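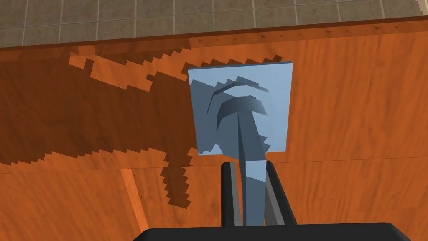 April, late evening

Gripper day at last! I've been putting off the Brelier against the Medve for ages, and tonight I sat down with a pot of tea and gave each of them 345 runs in the simulator. The Brelier is lovely on anything with a straight side (posts, bars, handles), but its fingers open so slowly that I could have knitted something. Medve is quicker and a bit careless with it – 9 drops before I'd even finished my tea.

After that I loaded the two-armed robot into the house, which I'm very fond of, teal floors and all.
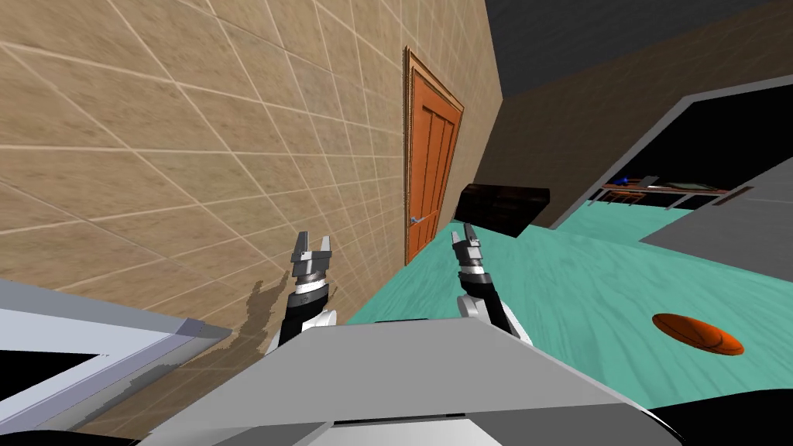 Raron wrote back within the hour that finger speed hardly matters if the wrist controller is lagging, and that I ought to drop the gain to 6 and try the whole lot again. Annoying, but probably fair. I'd left it at 3 out of pure laziness.

So then it was doors. I do love doors! All that fuss over one little lever.
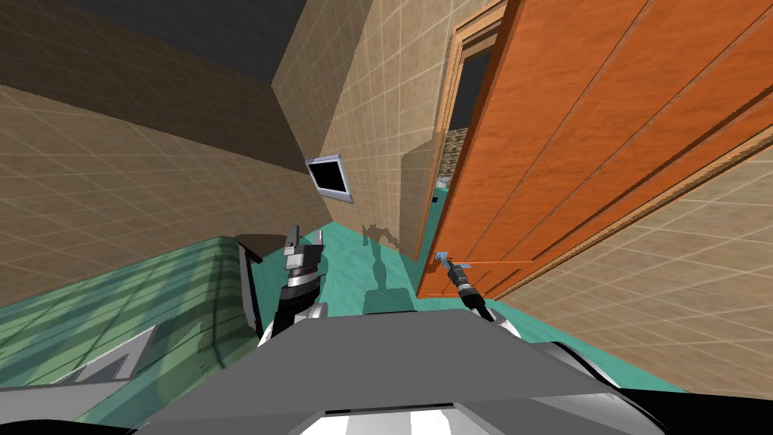 Right arm at the door handle, bathroom.

Gain tomorrow, then the Gakia camera, if I can find the settings I saved.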